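12/8/19

Picking this up where I left off before lunch, and with apologies to whoever has to read my handwriting when it gets typed up. The big table is done at last. I say done, it has had its second coat of the beige and I have leaned on it with both elbows and nothing came away on my sleeves, so I am calling it done. Chrysoula Kourkoulas wanted gray, and I know she did, and I am sorry, but we had most of a can of the beige left over from the Oltholm benches and it seemed a shame to let it skin over on the shelf until March.

The recipe, in case we ever do the other one to match: old finish off with 60 grit, wipe down, first coat thinned a little, leave overnight, a light pass with 100 by hand (please don't use the sander for this, I went straight through to bare board at one corner of the test piece and said something I won't write here), wipe again, second coat straight from the can with the foam roller. The can is Dukham matte, shade 3051, and I have written that on the lid as well because the label is mostly drips by now. The brush left lines I could feel with a fingernail. The roller didn't, or hardly any.

What I was after, all along, was a top we can lay cloth on without it fighting the eye. The old one had that busy grain and all the pencil marks from the Rafferty patterns, and every time I put a pale piece down I lost the edge of it and had to go feeling around with my fingers like somebody hunting for their glasses. I spent a happy half hour this morning with the scrap bag, laying out bits of this and that and standing back from them. Plain weave, some of the brushed stuff, the slippery lining that nobody likes cutting. Creams are still hard, as you would expect on beige, and I suppose that is where the gray would have won. I'll give her that one.

The light is the other matter. It comes across the top quite unevenly, paler at one side and going off into a soft shadow toward the other, and I keep thinking there's a stain there and rubbing at it with my thumb. It's only shade. I moved the lamp 6 inches and that just moved the shade along with it, so I've put it back.

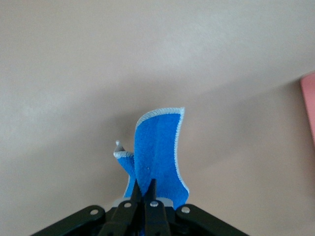
Textiles and Soft Materials Workshop, Pollgate Building

A fold of fabric shows up nicely against the matte, I think, even with that darker band running behind it. No grain, no seams, no pencil. I'm more pleased with this than a person should be about a table.

Still to do: felt pads for the feet, find the lid of the other can, and ask Chrysoula whether she would settle for a gray cloth thrown over one end when she is working with the creams. Pins and hot irons stay off the new top until I've had a chance to try the iron on the test piece. The old cork mats are in the bottom drawer if anyone needs one before then.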